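Members' Newsletter, November

Out and about: the Feltstead open afternoon

Right, quick one before this goes to the printers, as I promised a write-up and have left it till the last possible evening as usual. Fifteen of us went over to Feltstead for the robotics open afternoon. Would have been more but the minibus only takes that many and two people who said they'd drive then didn't. You know who you are.

Parking first because everyone asks. Use the top car park, not the one by the gate, the one by the gate belongs to the tile place and they do clamp. Then it's a walk round the back past the bins and in through the blue door. Signs were up but small. Lift was working. Tea and coffee on arrival, decent biscuits, urn a bit slow.

We were met by Marit Tveit, who runs the lab side at Bodovau, and she gave us the talk. Short, thank goodness, and no slides after the first few because the projector gave up. Gist of it: they're interested in robots that can handle ordinary stuff. Boxes, cases, things with lids and handles that don't all come in the same size. Factory robots have been picking up the same part from the same spot for decades, she said, and that bit is more or less sorted. It's the odd objects that are the headache. A case with a handle that flops. A lid that's stiffer than it looks. She had a bag of hinges and catches which she passed round for us to fiddle with, and I think we gave them all back.

The arms work in pairs, a left and a right, and each one has its own little camera by the gripper so it gets a close view of whatever it's about to take hold of. There's another view taken in from outside as well. Marit reckons the close-up ones matter most for fiddly jobs, as from further off the gripper hides the very bit you want to see. Made sense when she put it like that. Like trying to thread a needle with your thumb in the way.

Then through to the cells, in two groups, as there isn't much standing room. Second group had to wait in the corridor, sorry about that, we'll swap the order next time.

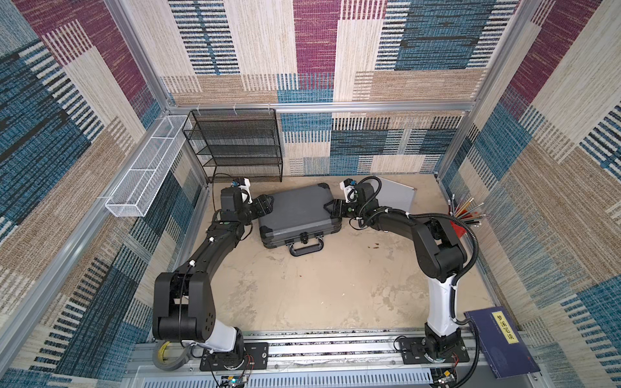
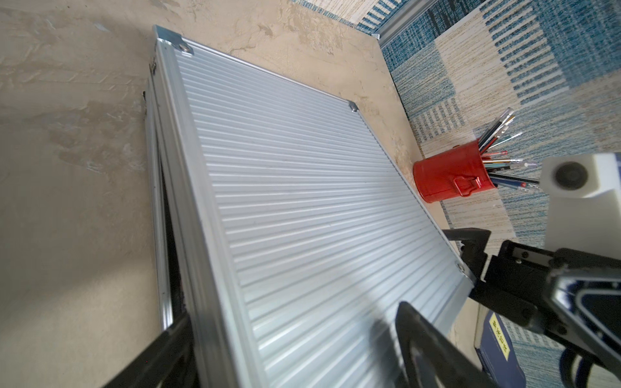
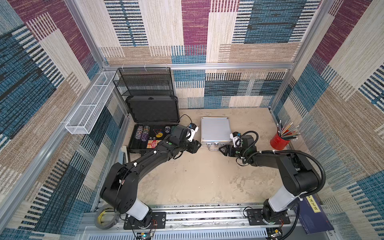
Plenty of questions after, most of them good. Somebody asked if it was being steered by a person or doing it by itself and the answer was a bit of both, depending on the day and the job. A person drives the arms through a task over and over, all of it gets recorded, and later on the recordings are used to teach the thing to have a go alone. They had 1368 recordings on the books as of that morning. It was on a whiteboard by the door, with a smiley next to it. 119 of those have been thrown out for one reason or another, mostly somebody's hand going where it shouldn't or a camera lead coming adrift. Marit was quite open about this, which I liked. You don't often get told about the ones in the bin.

Also asked: why so slow. Because fast breaks things. Fair enough.

Also asked (by me): what happens if both arms want the same handle. Long answer. I wrote down "they take turns, sort of" and then my pen ran out, so if anybody took better notes please send them in.

After that we had a turn at driving. Not on the big cells, on the practise pair out in the main room, which are the older arms and have had a hard life by the sound of it. You hold a pair of handles and the arms copy you. Task was to get a lunch box shut. Sounds like nothing. I took three goes and still had one clip hanging open, and my shoulders knew about it next day. The knack is not to look at your own hands, look at the arms, and to keep your elbows in. Best of our lot was Halldóra Eyvindsson who got it shut first time and then opened it again to show off. She says it's the years of bell ringing. Thirteen people had a go in the end, the other two were guarding the coats and by guarding I mean the biscuits.

What I came away with is how much patience goes into it. Same job, set it all up again, same job, move something a little, same job again. I'd have gone mad by lunch. The students seemed cheerful enough. One told me she does two hours at a stretch then has to go and stare at a tree.

Someone asked about cost and got a polite non-answer. Someone else asked about jobs and got a longer one, the short version being that they're years off anything you'd trust in a kitchen or a warehouse without a person stood next to it, and that the people who'll notice first are probably those who'd be glad of a spare pair of hands at home. There was a bit of a debate about that on the bus back. I'm not going to referee it in print, bring it to the December meeting.

Couple of bits of housekeeping.

Grey scarf left on the bus, wool, quite nice. I have it. Also one glove.

Bus money: four of you still owe. Cash in an envelope with your name on please, last time I had an envelope with no name and it took a fortnight to work out.

Feltstead run these afternoons every term and are happy to have us again in spring. Max fifteen again. If you missed out this time you get first refusal, so let me know early. They ask for flat shoes and no loose sleeves if you want to drive the arms, and bags stay in the lockers, which take a pound coin and do give it back.

Next visit is Celtden, for the parcel sorting hall. Much bigger and much louder, they tell me, and there's a gantry with stairs, so have a think about knees. Ear defenders provided. Kárason are laying on the coach this time so no minibus scramble, pick up from the library as normal, half past eight sharp and I do mean sharp. Names on the sheet in the hall or ring me, evenings best, not during the quiz.

Thanks to Marit and all at Bodovau for having us and for putting up with the questions. Card has been sent. If you have'nt signed it, too late, I signed it for you.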